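Week 7 handout: Comparing parallel grippers on woven cloth
Unit notes, Zultville campus, bench stream

Read this before the bench session in February. The pre-lab sheet covers arm safety and the teach pendants and is not repeated.

7.1 Purpose

Rigid parts forgive a poor choice of gripper. Cloth does not. A finger that closes cleanly on a machined block may slide over a cotton hem, or pick up two layers where one was wanted. In this exercise you compare two fingertip sets on the same garment with the same arm programs, and write up which one you would fit for a folding cell and why.

The two sets are referred to by their workshop names. Prurelo is the stiff tip with a narrow edge. Setska is the compliant tip with a broader pad. Both mount on the same two-finger gripper body, and changing over requires only a new tool centre point and a new payload entry. Forgetting the payload entry is the usual cause of a protective stop early in the session.

7.2 Bench layout

Two arms work over a taped grid. The tape is there for people. The controller does not see it, and all poses are taught relative to the base frame of each arm. Use the grid lines to place the garment the same way at the start of every trial, and write down the cell in which the collar begins.

A button-up shirt is used because it offers several thicknesses in one article: single layer at the sleeve, two or more at the placket, and a stiff, raised edge at the collar. The collar is the easiest feature to find and the easiest to crush.

7.3 Approach height and finger attitude

On a flat table the fingertips must come very close to the surface to get under or around a layer. Set the approach in two stages: a fast move to a hover pose, then a slow linear move down in the tool frame with the force limit active. Don't use a joint move for the second stage. The tip path of a joint move is curved, and over a short distance it will drag the cloth sideways before the fingers close.

On a folded garment the collar stands above the remaining layers, so the fingers can come in from the side at a shallow angle, while the other arm waits at hover with its fingers open.
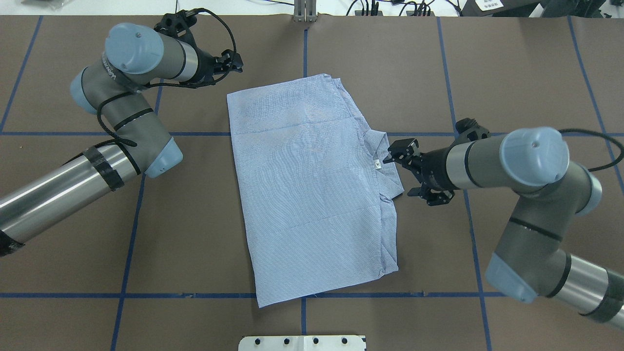
Kofi Odoi: I'd add that the side approach hides a lot of tip error. If you only test at the collar, both sets look good. The single layer is where they separate, and I would weight the marks that way.

The weighting in 7.6 has been changed accordingly. Run the collar trials first, as they are quick and will show up any fault in the tool centre point, but base your recommendation on the sleeve.

7.4 Closing force and hold

Set the closing force to 60 per cent for the first block of trials with each tip set. Reduce it in even steps until the grip fails, then record the last setting that held. For every trial, log:

Tip set and force setting
Feature gripped (collar, placket, hem or sleeve)
Layers requested and layers obtained
Slip during the move, judged against the grid
Any stop raised by the controller, with its code

A pinch and a press are different operations and must be logged separately. In a pinch the fingers close on the fabric. In a press the gripper comes down on top of the cloth and pins it to the table, which is useful when the other arm is about to pull. Pressing depends on the tip's footprint and on the vertical force. Closing force has little to do with it. Expect Setska to do better here — the pad spreads the load — though a worn pad can reverse the result.

Cardboard gives slightly under a press. Zero the force reading at hover, above the table, and do this again after each tip change.
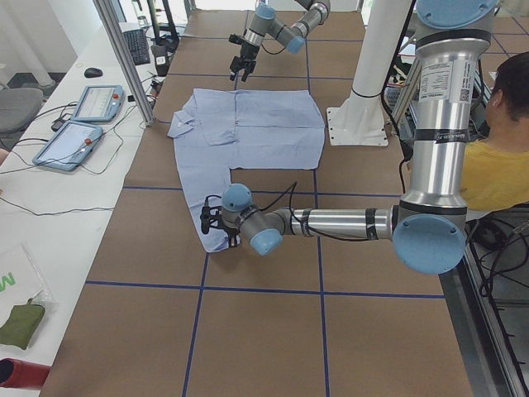

7.5 Camera and controller settings

Log files are written by Fan, the bench logger, which stamps arm state and camera data against one clock. The bench server listens on port 1223. Confirm that both arms are reporting before starting a block; a log with one arm missing can't be repaired later.

Keep exposure fixed. Pale striped cloth on a brown surface gives fair contrast at the outline but very little at internal folds, and automatic exposure will shift when an arm passes over the garment. Layer counts should be made by hand at the bench, then checked against the recording.

7.6 Write-up

Submit one table per tip set and a single page of discussion. Sleeve results carry the most weight, followed by hem and placket. Collar results are reported but not marked. State the force at which each grip failed, and treat a double pick as a failure even if the move was completed. Attach the Fan log unedited, including aborted trials.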